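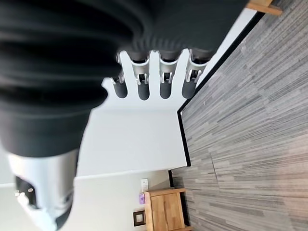
The first thing Ehsan Ghasemi does when I walk into the Gavbridge workshop is hand me a sock. It's a sleeve, he says, but I know a sock when I hold one. Black, ridged like an accordion, and destined for the forearm of a robot hand he has looked after since October.

"Roll it, don't pull it," he tells me, and then watches me pull it.

I'd come expecting to talk about software. We spent most of the morning on fabric! The sleeve keeps grit and stray threads away from the wrist, and when it rides down over the back of the hand it starts to drag on the fingers. So every Monday it comes off, gets a shake and a wipe, and goes back on with the folds spread evenly. Ehsan does this in nine minutes. I took rather longer (he was very kind about it).

Then come the fingers. Each has a white casing, a bit of silvery linkage in the middle and a dark pad on the end, and it's the pads that wear. He logs every grasp, and at 1000 he turns the hand over a clear white table and goes along the row with a torch and a fingernail, feeling for anything that has gone shiny. The last set from Plidon, his usual supplier, got to 697 before one split down the side. He still sounds cross about it.

The pins are the fiddly part. They're tiny, they roll, and the floor is grey streaky carpet, so you can guess how that goes. Ehsan keeps a magnet on a string in his shirt pocket and fished out two while I was there — one of them, he reckoned, from before Christmas.

He lets me do the last job, which is the open-and-close test. You type a number, the hand makes a slow fist, and you listen. A healthy joint gives a soft purr. A dry one ticks. I heard nothing wrong at all, but Ehsan had his head on one side and made me run it again, then again, and finally wrote "index, slight" in a notebook with Rirnel printed on the cover.

"Is that bad?" I asked.

"It's Thursday's problem," he said, and went to put the kettle on.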